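January, morning

Glue tests for the chair repairs, second batch. Hide glue from the Cidora tub, soaked overnight in the cold room and warmed in the water bath from 8.30. It went stringy when Elli left the lid off, so I thinned it with a splash of water and it brushed out fine after that.

Cut the beech offcuts into lap joints, same size as last time. Half were toothed with the old plane iron, half left straight from the smoother. Clamped everything by eleven. Two of the joints slid while I was tightening and had to be reset – marked with a pencil cross, don't trust the results from those.

First batch, pulled on the Uvport tester: best joint let go at 955 newtons, and that was a toothed one. The smooth ones were all over the place. Ville thinks the wood was too cold when the glue went on. He may be right, the offcuts had been by the outside door. This time they sat on the radiator shelf for an hour first.

Gilang asked whether we could go up to 4000 on the tester. The load cell is rated for it but the jaws are not, and I don't want to buy new jaws. Larger joints will have to wait for the Wutelholm rig.

Water bath reads high. Set it to 50 and the spirit thermometer says two degrees less. Wrote the correction on tape on the lid.

To do:

- unclamp tomorrow after lunch, not before
- ask Aino for more of the beech, same board if there is any left
- ring Hyvönen about the brushes, the last lot shed hairs into the glue
- clean the glue pot properly, it smells

Joonas wants the seat rails done with the same mix. I'd hold off until the second batch has been pulled – the rails take most of the strain and the old joints were loose on all of them.

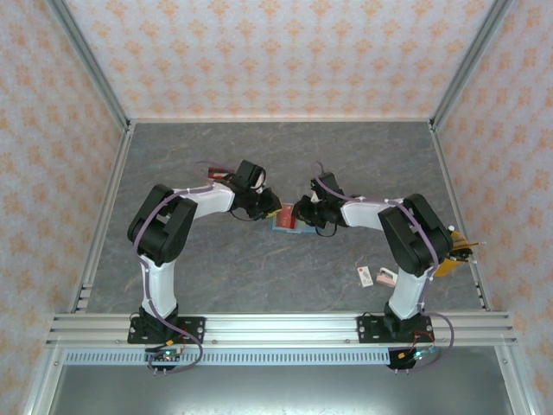
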